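Kurville Tile & Stone – Frequently Asked Questions

Last updated 23 Jan 2018

How do I know how much tile to order?

Measure the length and width of the floor, multiply, and write the number down somewhere other than your hand. Then add ten percent for cuts and breakage. If you are laying on a diagonal, make it fifteen. Every spring a customer comes in having ordered the precise square footage of the kitchen, with no extra, on the theory that careful people don't break tiles. We sell them another box.

Can I bring back what I don't use?

Unopened boxes, yes, within 49 days, with the receipt. Opened boxes, no. A box that has been opened and then closed again with packing tape is an opened box. Special orders can't come back at all, and we make you initial that line on the form because of how often it comes up.

Two boxes of the same tile are slightly different colors. Is that a defect?

It's a different batch. Look at the end of the carton for the shade code. If the codes match, the color should match closely. If they don't, you have two shades of the same tile, and both will look perfectly fine until they sit next to each other by a window. Check the codes before you start. We check them when we load your car, but boxes from an earlier trip are beyond our reach.

And even in one batch, mix tiles from several boxes as you go. This matters most with the Caltilen line, which is made to vary. People buy it for the variation and then lay it in such a way that all the dark ones end up behind the toilet.

What is the difference between ceramic and porcelain?

Porcelain is denser, soaks up less water, and is harder to cut. Ceramic is lighter, cheaper and kinder to your tools. For a bathroom wall, ceramic is fine. For a floor that sees boots, we'd steer you to porcelain. For outdoors in a place with real winters, porcelain again, and make sure the box says it's rated for frost. Ours is a town where the patio season runs from May until you give up, and a tile that drinks water in the fall will come apart before spring.

Can I tile over my old tile?

Sometimes. The old tile has to be flat, clean and stuck down. Tap it with the handle of a screwdriver. A dull, hollow sound means it has let go, and anything you put on top of it will let go too. If it all sounds solid, scuff the glaze, wash it, and use a thinset that says on the bag it will bond to existing tile.

You will also be raising the floor by the thickness of a tile plus the mortar. Before you commit, open the dishwasher door and think about how you would ever get that dishwasher out again.

Do I need cement board?

Over a plywood floor you need something, either cement board or one of the membranes we keep in the second aisle. You can't tile straight onto particle board. You can't tile straight onto vinyl that curls up at the corners. You can't tile onto carpet, and yes, we have been asked.

What size notch should my trowel have?

For most floor tile up to a foot square, a quarter-inch by three-eighths square notch will do. Larger tile wants a half-inch notch, and you should spread a thin coat on the back of the tile as well. For small mosaics, use a V-notch, or the mortar will come up through every joint and you'll spend your evening with a toothpick.

Pull up a tile now and then while you are working. If the back is mostly bare, you need a bigger notch or wetter mortar. Comb the ridges in straight lines, all going the same way. The swirls look artistic but they trap air.

How wide should my grout lines be?

An eighth of an inch is a safe place to start. The people who want no grout line at all have usually seen a photo of one. Tiles aren't all exactly the same size, and the gap is where the difference goes. Rectified tile (the edges are ground square after firing) can go down to a sixteenth if your floor is flat and your patience is good.

Sanded or unsanded grout?

Sanded for joints an eighth of an inch or wider. Unsanded for narrower ones, and for polished marble, which sand will scratch. If you buy the wrong one and haven't opened it, see above.

Why is my grout a different color from the sample?

Too much water, usually. Water in the mix, water on the sponge, or water on the floor the day after, when somebody wanted to see how it would look clean. Mix it stiff, wring out the sponge until it's nearly dry, and then leave the room. It also lightens as it cures, so wait a few days before you call us. We will ask how many days it has been.

Do you rent wet saws?

Yes, by the half day or the day. We have two Bidaden saws and they go fast on weekends, so call ahead. A blade is included and so is a tray. The tray needs to be filled with water, which we mention only because of what happened to the last blade. If all your cuts are straight and your tile is ceramic, a snap cutter is cheaper, quieter and doesn't spray gray water on your garage door.

Do I need to seal my tile?

Glazed ceramic and porcelain, no. Natural stone, yes, before you grout and again after. Cement tile, yes, and more often than you'd like. Terracotta, yes, several coats. Put a few drops of water on the surface and wait. If they soak in and leave a dark spot, it wants sealer.

What kind of table should I work on when I'm laying out mosaic sheets?

Anything flat, at a height that lets you stand up straight, with light from the side. Lay the sheets out dry, step back and look at the joints between them. If you can see where one sheet ends and the next begins, you'll see it for the rest of your life.

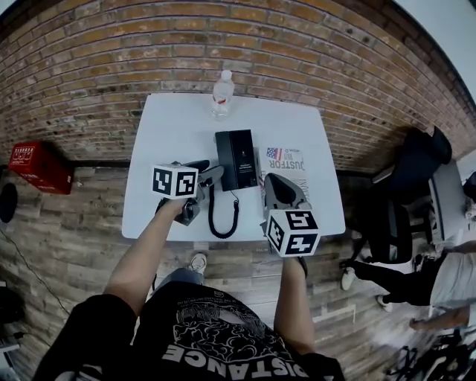
Trim individual pieces with nippers, a little at a time, starting from a corner. Glass pieces throw splinters, so wear safety glasses, including for the one last cut you were going to do without them. Keep the offcuts. The odd triangle you nearly swept up is always the one you need by the door frame.

Can you match a tile from my 1960s bathroom?

We can try. Bring a whole tile if you can, or a big enough piece to show the edge and the back. A picture on your phone tells us it's pink, and there were a lot of pinks. We keep 830 discontinued colors in drawers along the back wall, and the Garrido sample boards hold a good many more. If nothing matches, the usual advice is to take tiles from inside a closet or behind the vanity and put the new, not-quite-right ones there.

How heavy is all this?

Heavier than you think. A pallet of floor tile can run to 2,043 pounds, and your hatchback isn't a pallet truck. We won't load a car past what the sticker inside the driver's door allows, and there's no use telling us it's only a short drive. Two trips is fine. So is delivery.

Do you deliver?

Free inside the town limits on orders over $500, for a flat fee otherwise. Delivery means curbside. The driver has a lift gate and no interest in your stairs. Have a dry spot ready, and please move the car that's parked on it.

Will you recommend an installer?

We keep a list at the counter of people who buy from us regularly and pay on time. That's the full extent of our screening. Get more than one price, ask to see a floor that's a few years old, and find out who is supposed to move the toilet. A surprising number of disputes come down to the toilet.

Do you teach classes?

Evening sessions in the back of the showroom, sign-up sheet at the counter. You'll set a few tiles, grout them, and go home with thinset on your shoes. Wear old shoes.

Reader comments

gravelpit: The bit about the dishwasher should be printed on the bags. Ours is now a permanent part of the house.

Second Floor Bath: Does the ten percent still hold for hexagons? I've got an awkward alcove and a lot of edges.

Kurville Tile & Stone: Go to fifteen for hexagons. With an alcove, fifteen and a spare box if the budget will stand it.

mapleandmain: Found my exact mint green in the drawers after three other stores told me it didn't exist. You do need to label the bottom row better though.

gravelpit: Also, is the snap cutter a rental or do I have to buy it?

Kurville Tile & Stone: Either one. Ask at the counter.

Contact us | © 2018 Kurville Tile & Stone. All rights reserved. | Back to top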